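Visit report: Moynihan garment sorting and folding site, Remham
Written up by Fiachra Horgan, 2019-09-11

The Moynihan site occupies 2 floors of a former print works. Intake and grading are on the lower floor, folding and packing on the upper. Visitors sign in at the loading door and are taken through in the order the goods travel.

Stated intake is 3,394 garments per shift. Tops are separated from other goods at the first belt, then split by sleeve length and by ground color. Dark cotton is graded under its own lamps. Lint and abrasion are hard to judge on black or navy knit under the general lighting, and the lamps installed in November were chosen for that work.

Printed tops go through a separate check. The grader looks for cracking, lifted edges and ink transfer where the print has been folded against itself. Light ink on a dark ground shows wear first.
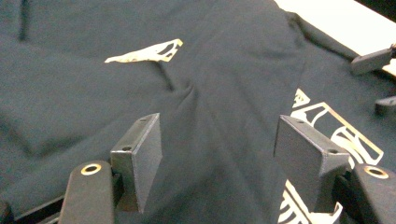

Cream-white print on dark cotton, bunched in folds. Note the speckling in the ink.

Upstairs, each folding station has its own table. The house method is called the Dridusance fold and has 4 steps. The garment is laid front up with the collar at the far edge, and the body is smoothed outward from the chest. Sleeves are opened fully before any fold is made, so that a twist at the shoulder is found early. Long sleeves take more time than short ones, and the cuffs are squared by hand.

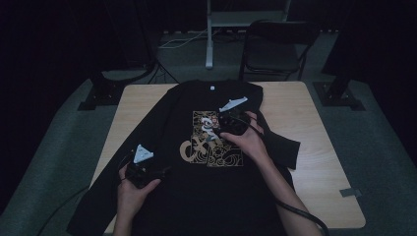 Large chest prints set the position of the side folds. The standard fold leaves the print flat on the top face if its width allows. Wider prints are folded once at each side, with tissue between the layers. The tissue is supplied by Jedex in packs of 2,000 sheets and is cut on site.

Packing was stopped for a label change during our visit, and we did not see a carton closed. Questions on carton sizes were taken by the shift office, with a written answer to follow.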